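Brodthorpe Wrist Capture Kit

Wrist camera, mount and recording software for gathering training examples on one or two arms. The maker, Karpenko, says 60 examples will teach a simple packing job. We'd budget for more. Our own box-and-donut set ran to 204 before we stopped arguing about it, and a fair few had to be thrown out.
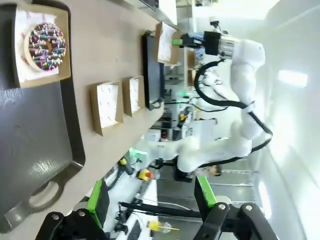

Recording kits > Wrist view

Brown pastry boxes with pale patterned linings are a fair test of any wrist view, and a donut covered in sprinkles is easy enough to pick out. Whether your goods will be as obliging is another matter. Try before you buy.

The mount adds 74 g. Cable clips are extra, which seems mean at this price.

£2,582 excluding VAT
Loan units: ask Nkechi Bako at the Skollivgate counter, Thursday mornings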